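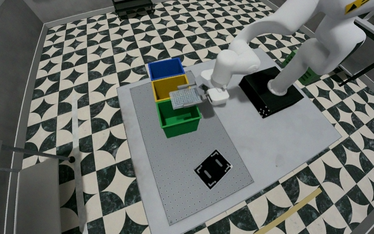

Thitima Kaewkla wanted to know what happens when somebody moves the bins. She asked it twice at the Ruvon open day, once during the talk and once afterwards by the tea urn, and the second time she got an answer of sorts: the arm would have to be shown the new layout, or more training would be needed, or possibly both.

It was a fair question to put to a company that had invited local firms in to see what it calls a ready-to-work sorting system. Much of what the visitors were shown was a simulation on a large screen, in which a white arm handles a perforated tray over a row of coloured bins. The real arm, in the next room, was switched on for the last part of the afternoon and given a shorter version of the same job.

Ruvon says the simulated arm has been put through 2321 attempts since June, with the position of the tray changed a little each time. The real one has done 327. The company gave a success rate for the first figure and said the second was "still being written up". Pressed on this, Junpei Mizuno, speaking for Ruvon, said the two were close enough for the firm to be confident, but he would not put a number on "close".

About 200 people had put their names down for the day. The demonstration room was full for the first showing and noticeably less so for the third, by which time word had got round that the live part lasted only a few minutes. Visitors stood behind a rope and could not choose what the arm picked up. A man from a packaging business asked whether he might hand it a part from his own line and was told, politely, that this could be arranged on another visit.

Mizuno said working in simulation first saves months and a good deal of broken plastic. That may well be so. A tray on a screen has no grease on it, though, and the lighting stays as it was set - conditions that few of the workshops represented in the room could offer. The live arm worked slowly, with long pauses between moves, and an engineer kept one hand by the stop button.

The system is due to go on trial at the Ivetti warehouse, where small parts are now sorted by hand across two shifts. Ruvon would not say how many jobs the trial might affect, or who would pay for repairs while it runs. A leaflet handed out at the door promised 417 trays an hour "in suitable conditions". It did not say what the conditions were, and the pace shown on the day was well short of that.

Kaewkla said she would come back if the next open day was held on a working shop floor. "I've got a bench, and they're welcome to use it," she said. Ruvon took her details and said it would be in touch.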